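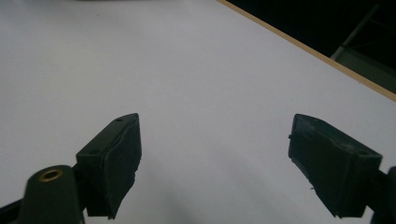 Figure 3. Plateau blanc mat et chant de bois clair, côté barre métallique.

3.2. Le plan de travail : surface, chant et abords

Avant d'en venir aux gestes eux-mêmes, nous voudrions nous attarder un moment sur le meuble qui les accueille, et le lecteur pressé nous pardonnera ce détour. On parle volontiers des objets que l'on range, que l'on plie ou que l'on emballe, beaucoup moins de la table sur laquelle on les pose, alors que c'est elle qui fixe l'étendue du geste, sa hauteur et souvent sa fatigue. Dans l'enquête Zidau, dont cet article présente le deuxième volet, la table a fini par occuper une place que nous ne lui avions pas prévue au départ, et nous avons pris un réel plaisir à la lui laisser.

Le plateau retenu est large, blanc et mat, bordé d'une mince bande de bois clair (figure 3). Le choix du mat nous a longtemps occupés. Lors des essais préparatoires menés à l'atelier Nosix, nous avions travaillé sur un plateau brillant, très agréable à l'œil et facile à essuyer, mais sur lequel les reflets du plafonnier gênaient les participants dès qu'ils manipulaient du papier glacé ou des sachets transparents. Plusieurs d'entre eux inclinaient la tête, ou déplaçaient leur ouvrage vers la gauche, et nous retrouvions ensuite dans nos relevés des décalages que nous avions d'abord attribués, bien à tort, à la latéralité. Avec le plateau mat, l'éclairement paraît assez égal d'un bout à l'autre ; il subsiste des ombres grises et douces, et la surface tire par endroits légèrement vers le gris, sans que cela ait suscité de remarque particulière au cours des entretiens.

Il faut dire aussi un mot de l'usure, sujet modeste mais que les familles interrogées abordaient presque toujours d'elles-mêmes. Un plateau blanc garde la mémoire de ce qu'on y fait. Une légère trace plus sombre se devine d'ailleurs en haut de la figure 3, et nous n'avons pas cherché à en déterminer l'origine. Les participants jugeaient ce genre de marque de façons très diverses : certains y voyaient un défaut d'entretien, d'autres la preuve rassurante qu'une table sert à quelque chose. Une participante nous a confié qu'elle n'osait pas travailler sur une table trop nette et qu'elle commençait toujours par y étaler un torchon — habitude héritée, disait-elle, de la cuisine de sa grand-mère. Nous avons gardé cette remarque en tête au moment de rédiger la grille d'entretien définitive, qui comporte une question ouverte sur la préparation du plan de travail.

Le chant mérite la même attention. La bande de bois clair tranche à la fois sur le blanc du plateau et sur le fond presque noir qui s'étend au-delà du meuble, et ce double contraste rend la limite de la table très lisible. Nous y tenions beaucoup. Sur les 148 séances que compte le volet domestique, les consignes demandaient simplement de « rester sur la table », sans ruban adhésif ni repère dessiné, parce que nous souhaitions conserver l'aisance d'un travail fait chez soi. Or une limite que l'on perçoit du coin de l'œil se respecte presque sans y penser. Les participants rapprochaient leurs piles du bord, les y alignaient parfois avec soin, puis les ramenaient vers eux d'un revers de main lorsqu'elles leur semblaient trop exposées. Ce petit mouvement de retour, que nous appelons ici le rappel, est décrit en détail à la section 4.1.

Derrière le chant se trouve une barre de métal gris, élancée, placée en oblique, qui évoque un élément de châssis ou de pied, et près de laquelle on distingue une pièce plus massive, grise elle aussi. Nous la mentionnons parce que les abords d'une table participent à l'usage qu'on en fait. Un pied placé trop près de l'angle invite à contourner le meuble plus largement ; un montant apparent devient vite l'endroit où l'on accroche un sac ou un chiffon. Le protocole Sadeghi, dont nous reprenons ici la partie consacrée au mobilier, recommande de consigner ces éléments au même titre que les dimensions du plateau, et nous nous y sommes tenus pour l'ensemble des tables étudiées.

Reste la question du vide, à laquelle nous sommes, il faut l'avouer, un peu attachés. La portion de plateau reproduite à la figure 3 ne porte aucun des objets que l'on a coutume d'y ranger, et c'est dans cet état que nous avons demandé aux participants de considérer la table avant de commencer. La durée de cette attente était laissée libre, dans la limite de 300 secondes. Les uns posaient aussitôt la première pièce de linge au milieu, les autres réservaient un angle, passaient la paume à plat sur la surface, demandaient s'ils pouvaient tourner autour. Nous avons relevé 1 705 gestes de pose initiale sur les deux volets réunis, codés selon la grille Jerko — zone centrale, zone proche, bordure, angle — et ce codage a été repris en septembre par un second observateur qui ne connaissait pas les consignes données. Les désaccords portaient surtout sur la bordure, dont la largeur n'avait pas été fixée assez clairement dans la première version de la grille ; les cas concernés ont été revus en commun et figurent séparément dans les tableaux de la section 4.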